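Preguntas frecuentes de los socios
Club de Fútbol Americano Drellside
Última actualización: 2026-03-11

¿Cuándo empieza la pretemporada?
El calendario se publica en el tablón del club y en el área de socios en cuanto la federación confirma las fechas de liga. El primer equipo y el equipo de desarrollo comparten campo, pero entrenan en turnos separados.

¿Se puede ver un entrenamiento sin ser socio?
Sí, siempre que la sesión figure como abierta. El acceso es por la puerta lateral del campo Negussie. Las sesiones con trabajo táctico suelen ser cerradas y en ellas no se permite grabar desde la grada.

¿Qué edad mínima se pide para jugar?
Para la modalidad sin contacto (flag) admitimos jugadores desde la categoría infantil. Para la modalidad con equipamiento completo hay que pasar antes por una temporada de flag o acreditar experiencia en otro club. Los menores necesitan autorización firmada de sus tutores.

¿Tengo que comprar el casco y las hombreras?
No el primer año. El club presta casco y hombreras con una fianza que se devuelve al entregar el material en buen estado. Las botas, el protector bucal y los guantes corren por cuenta de cada jugador. Las botas de tacos metálicos están prohibidas en el césped artificial.

¿Cuántos jugadores caben en la plantilla?
El equipo de desarrollo tiene 23 plazas. Cuando se llenan abrimos lista de espera por orden de inscripción. Quien falte a dos entrenamientos seguidos sin avisar pierde la plaza.

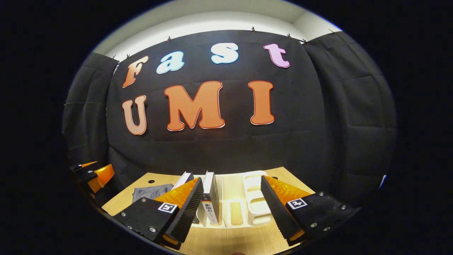
Letras recortadas sobre tela negra: «Fast UMI».

¿Qué pasa si me lesiono en un entrenamiento?
Avisa al cuerpo técnico antes de salir del campo y pide el parte de lesión. Sin el parte sellado, la clínica Trernik no puede atenderte con cargo al seguro de la licencia. Para volver a entrenar con contacto hace falta el alta médica por escrito, también en caso de golpes en la cabeza que parezcan leves.

¿Qué ocurre si hay una pelea en un entrenamiento?
Los jugadores implicados dejan la sesión en ese momento. El entrenador decide si pueden volver al siguiente turno. En caso de reincidencia se aplica el reglamento interno, que prevé una suspensión de dos partidos.

¿Se entrena con lluvia?
Sí. Solo se suspende por tormenta eléctrica o si el ayuntamiento cierra la instalación. El aviso se envía por el grupo de cada equipo.

¿Dónde se juegan los partidos en casa?
En el estadio Narutport, con aforo para 2000 espectadores. La entrada de los socios está incluida en la cuota; basta con enseñar el carné en la puerta. En diciembre no hay partidos de liga y el estadio permanece cerrado al público.

¿Cómo me doy de baja?
Por escrito, en la oficina del club o desde el área de socios. La cuota del trimestre en curso no se devuelve, salvo en bajas por lesión de larga duración. El material prestado debe entregarse antes de tramitar la baja.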